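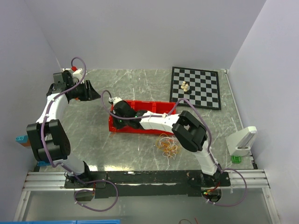 Review: The Nondel Method for Two-Arm Tabletop Sorting

Home | Reviews | Methods | Software | About

Reading time: 4 minutes

Summary of the method

Nondel is a training method for pairs of small robot arms that share one table. It was developed to address a common difficulty in this field: two arms trained on the same demonstrations tend to reach for the same object, and one of them must be stopped by a safety rule. Nondel adds a short planning step in which each arm states a target area before it moves. The second arm then chooses from what remains. The code is distributed with the Stirent control package and may be used without it, although the instructions for doing so are brief.

This review covers the method as released in April. It considers ease of setup, performance in our trials, and suitability for teaching and small research laboratories.

Equipment and setup

Our trials were carried out on a table with a gray marble-patterned surface and pale walls on three sides. The two arms are mounted at either end of a single black bar, which sits on an aluminum rail along the near edge. A shallow red bin lies near the middle of the table, where both arms are expected to work. The remaining objects were left where previous tasks had placed them, including toy building blocks, a checkered chessboard with a few pieces on it, and a loose tangle of thin orange and white strands.

Installation took one working morning. The calibration routine is clear and can be repeated without restarting the software. We would draw attention to cable routing, on which the manual is silent. Purple cables run along both arms in our arrangement, and sufficient slack must be allowed at the base and elbow before the first full-range motion. Laboratories with less room beside the mounting bar should plan for this in advance.

Trials

We recorded 91 demonstrations by hand guidance and trained one policy with Nondel and one without it. Each policy was then run on the same set of bin tasks. A run was stopped if the arms came within the minimum distance set in the control package.

Without the planning step, 17 runs were stopped. With it, 8 were stopped, and most of those occurred when the target lay directly under the forearm of the other arm. The method plans by area on the table surface and takes little account of the space above it. A long forearm stretched across the middle of the table is therefore treated as though it occupied only the spot beneath its gripper. The authors acknowledge this limit in their notes -- we consider it the principal weakness of the release.

Soft and tangled items remain difficult. The policy approached them readily but often closed the gripper on a single strand. Rigid blocks gave far better results. Chess pieces fell between the two and were sensitive to small calibration errors.

Training finished after some 1681 steps, at which point further improvement was too slight to justify the time. Users of the earlier Lumenta planner will find this short by comparison.

Documentation and support

The written guide is orderly and uses plain terms. Its section on failure logging is particularly good: every stopped run is saved with the stated targets of both arms, so the cause can usually be read directly from the log. The section on bin placement is less helpful. It recommends the center of the table and gives no guidance for other positions. We tested one position nearer the left arm and found that the right arm was left idle for long periods.

Export to the Gimier viewer functions as described. Large logs open slowly.

Assessment

Nondel is recommended for laboratories that already operate two arms over a shared work area and handle mainly rigid objects. It reduces stopped runs, adds little to the training time, and leaves a useful record. It is not recommended at present for work with string, cloth, or similar materials, nor for tasks in which one arm must regularly pass over the other.

A later release is expected to include a height estimate for each link. We will repeat the bin trials with the same demonstrations when it becomes available.

Contact the reviews office | Copyright, all rights reserved | Back to top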